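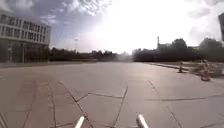

Ruth Villca: Can you please do the Jatolecks on the big slabs at Gorton before you say they're good? Every wheel review I read is on a rink or a tennis court. I skate the plaza and those seams eat hard wheels. Also do they hum.

OK Ruth. Did it. Been doing it since December, in fact, so this is a proper long one and I'm typing it before work, sorry in advance.

Yorath Jatoleck outdoor wheels, quad, the soft ones. Bought them myself. $157 with shipping for the full set and no bearings in the box, which at that price, come on. I moved my old ones over.

Before these I had Evows. 547 miles on the Evows by my log (I log everything, yes, even the trip to the mailbox) and I liked them fine until I moved across town and started skating at Gorton pretty much every time I went out. Evows on Gorton are miserable. It's great huge flat slabs of concrete, looks like a dream, tons of room all the way back toward the trees, and then you get rolling and find out about the lines. Seams between slabs, plus cracks that wander off wherever they feel like. You can't learn a rhythm because they don't run the same way. One long one goes off on a diagonal and I used to cross it at exactly the wrong angle every lap.

So what the Jatolecks do. They roll over the lines. You still feel them, don't let anyone tell you otherwise, but it goes from a knock in the knee to more of a thud under the foot. Front wheels hit, back wheels hit, done. On the Evows I'd be braced for it. On these I stopped looking down around the second week and that's the biggest difference for me, I can look where I'm going.

The diagonal seam. Still don't love it. If you come at it close to parallel a wheel will want to follow it, and a softer wheel doesn't fix that, that's on you. Cross it straighter. Lift a foot if you're unsure. I went down once there, January I think, wrist guard took it. Wouldn't blame the wheel.

Reddish patch, the darker paving over on the building side: this is where I'd test anything. It has those narrow lines running across, side by side, close enough together that you get a buzz through the whole boot. With the Evows my feet went numb. With the Jatolecks it tickles. I can do a slow one-foot across it now, badly.

Over on the right side, where it's lighter and gets the sun, the seams run long and straight and you can pick a slab and just go. Here the Jatolecks are honestly overkill and a bit slow. You push, they give you some of it back. An Evow rolls further on one push, no contest. I tried one of each, left foot right foot, Catrin Gethin filming and laughing, and the Evow foot kept getting ahead of me. Don't do that test.

Do they hum. A bit! Low, kind of like a fridge. Much less than hard wheels, which on concrete sound like someone dragging a cart. When I get over close to the pillars by the building the sound bounces back and I can hear it more. Out in the open I mostly hear wind and my own breathing.

Grip. Lots. Maybe too much at first, my turnarounds went sticky and I had to unlearn sliding. Plow stops are fine, T-stops chew the wheel, you'll see the edge go fuzzy. I did a few in the first week just to be sure and I regret it. If you do spins or footwork get something harder or keep a second set.

Grit. Soft wheels pick up grit and these are no exception. Little stones press in and stay there. I flick them out with a key on the bench at home. Takes no time but if you leave them in, tick tick tick tick all the way down the hall of my building, and my neighbor has opinions.

Wet. Didn't try on purpose. I'm not doing that for a review.

Wear. Four months nearly and I've rotated them once. The inside edges on the left boot have gone down a touch, that's how I push. No chunks missing, no flat spots. The Evows had a chunk out of one by this point, though I'll admit I was also jumping off curbs then. The printed logo came off in the first couple of outings so if you're buying for the color and the writing, buy a sticker.

Fit. This one annoyed me. They're wide and taller than what I had and on my plates the front inside wheel came closer to the boot than I like. No rubbing in a straight line. Leaning hard on an edge, slight rub, until I tightned the trucks a quarter turn. Rhun Eynon has the same boots with older plates and he couldn't make them work at all, sent his back. Yorath took them back fine he says but he paid the postage. Check your clearance. Measure it with someone standing in the skate, weight on, leaning. Empty skate on a table tells you nothing.

Bearings go in stiff. Use a press. I used my thumbs and a bad word for the first wheel and then went and borrowed a press from Myfanwy Humphreys, who said keep it till spring, so thank you, I have it still, I know.

Weight. Heavier. You notice on stairs and when you're tired. By the end of an hour my shins knew. That went away or I got used to it, can't tell you which.

Who should get them: people who skate on real ground. Plazas, sidewalks, the bike path with roots under it. If your local spot is anything like Gorton, slabs and cracks and then that ribbed bit, yes, get them, or at least get something this soft. Beginners too I think, because a seam won't pitch you forward so easy. My cousin had her first go on mine and stayed up longer than I did my first time.

Who shouldn't: rink people. Speed people. Anyone with tight clearance, see above. Anyone who'll be mad about paying that much and then having to find bearings.

Stuff I'd change. Put bearings in the box or knock the price down. Sell them in half sets, because I'd love soft front and a bit harder at the back and as it is I'd have to buy two whole lots. Print the hardness on the wheel somewhere it doesn't rub off. And the bag they come in, the drawstring snapped the first day, who makes a bag like that.

Things people asked me last time that I forgot to answer so quick: yes they fit standard axles, no I haven't tried them on a board, yes I still have the Evows and no they're not for sale, I use them on the tennis court.

Score. I'd give them 4 out of 5 for Gorton and 3 for everywhere smooth. I keep going back and forth on the price. Yến Lưu got hers on sale and feels great about it and I'd say wait for a sale too, if your knees can wait.

Ruth, start on the sunny side with the long straight lines, couple of laps, then take them over to the red stuff and tell me if it buzzes for you the same. I want to know if its my boots. Will add an update when I rotate them agian.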